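Does Anyone Need a Folding Method?

Qiuyue Meng charges for a class on folding laundry, and up to 33 people sign up for it each February. I went to Bandport on a Friday to find out what they get for their money.

"A T-shirt, flat, face down, six seconds," she told me. Six seconds to do what? "To smooth it. People skip that and then blame the drawer."
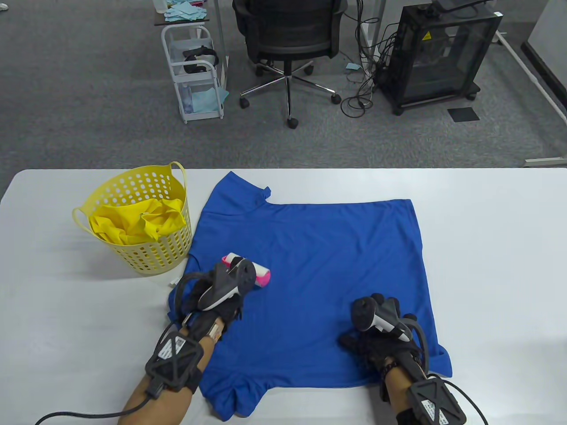 She is firm about baskets, too: one color in each, nothing stacked far past the rim. I asked whether that saves any time. "It saves arguing," she said, and offered no numbers.

Her handout claims a tidy drawer holds 50 shirts. Mine holds maybe half that, and I told her so. "Then you have a small drawer," Meng said – fair enough, though the handout doesn't mention drawer size.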